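Tags: logbook, manipulation, sim, grumbling

Monday, June 24, 2024
Posted by the Judeddale desk

Back at the planner today after a week of promising I wouldn't touch it. The claim from upstairs is that the new Hereo build "understands furniture." I have read the changelog twice and what it understands is a cost term. Someone added a penalty for getting close to large flat surfaces and somebody else wrote the sentence about understanding.

Ran the overnight batch through the checker first. 191 episodes, 76 marked as success. I don't believe the 76. The success test only looks at where the wrist ends up and whether the fingers report a width in range, and a finger width in range can mean you're holding a mug or it can mean you're holding the corner of something the size of a wardrobe. I said this in April, in writing, and was told the perception side would catch it. The perception side returns a label and a confidence score and has never caught anything in its life.

So I spent the morning writing a dull little script that compares finger contacts with the mesh they touched. Took longer than it should have because Berhe names its meshes one way in the scene file and another way in the contact log, and the lookup fails without an error. Lost an hour to that. Wrote it on the whiteboard in red so I don't lose it again in August.

Lunch at the desk. Bad soup.

Afternoon: went through the first 17 by hand before letting the script loose on the rest. I wanted my own opinion before I had a number to agree with. Most of what I disliked was at the approach. The planner picks a pre-grasp pose that is fine on paper, then the local controller takes over and starts correcting toward whatever the depth crop says is closest. In a bedroom layout with a chest of drawers next to the arm, guess what is closest. The Grallmont people swear by this two-stage arrangement and maybe in their bins it works. I would like to see it next to a dresser.

Also the rollout limit is 3000 steps, which I think hides a lot. An arm that dithers for long enough will eventually be somewhere that scores. I cut it down on my branch and haven't told anyone yet. If the success rate drops I'll know what it was made of.

Saved a room view and a wrist view from the same layout to go with my notes, the mug standing near the back of the chest in the first and the fingers up against a big tan wood-grained block in the second. 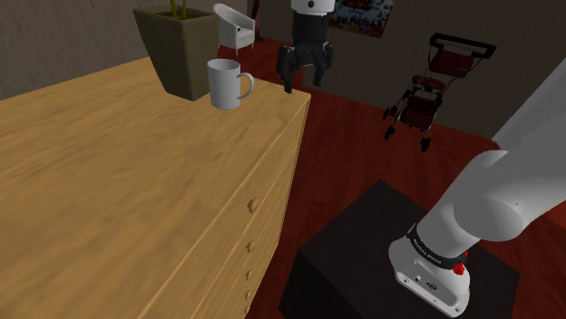
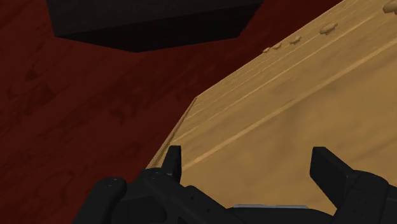
For tomorrow

- Run the contact script on everything, including the ones marked failed. I suspect some of those are better than the passes.
- Put the surface penalty back to zero and run the same seeds. If the curves look the same I'm going to be unpleasant in the meeting.
- Find out which frame the depth crop is taken in. The docs say wrist, the code says base, and I trust neither until I've printed it.
- Fix the mesh names at the loader. Patching the lookup again is how we got here.
- Stop reading the changelog.

Home by seven, which hasn't happened in a while. Still thinking about that crop on the walk back. If it really is in the base frame then half the April results want redoing and I'd rather find that out with coffee.

Contact | © 2024 Judeddale logbook | Back to top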